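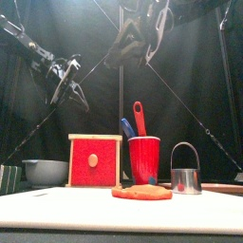
Stondex Apprentice Placement Records – README

This dataset contains 435 anonymized records of placements for apprentice jockeys and stable staff, compiled from application forms and end-of-placement reports. It is maintained by the Wenov Racing Academy and is intended for staff who plan training, housing and travel support.

Contents
placements.csv – one row per placement
yards.csv – one row per host yard, 59 in total
codes.txt – definitions for role, license stage and reason for leaving

Data entry

Each form was entered by one clerk and checked by another. Yard names were replaced with codes before the files left the Academy office, and the key is held separately at Bakke.
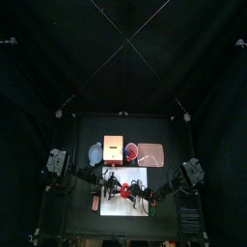

Location is recorded by region only, and a yard that moved during the season keeps its first region code. Sketch maps supplied by host yards were not digitized. Where a form asks for the layout of a schooling area, clerks entered the corner points and ignored any diagonals, which on a plan would form an X like the two thin lines crossing over the dark tabletop.

Known limits

Placements shorter than 4 weeks are excluded. Riding weights are missing for 6 yards, and records from the Patov exchange begin in April.

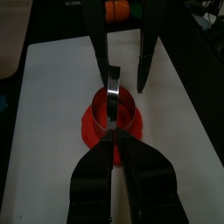

Equipment notes are free text and have not been standardized. Clerks kept the wording of the form, so the same item may appear under several names. A search for "ring" returns bit rings, martingale rings and tie rings alike, and the word alone would fit the shiny metal band standing on red dough just as well. Users should read the full note before coding it.

Access

Requests should be sent in writing to the Academy records office. Redistribution of the files is not permitted.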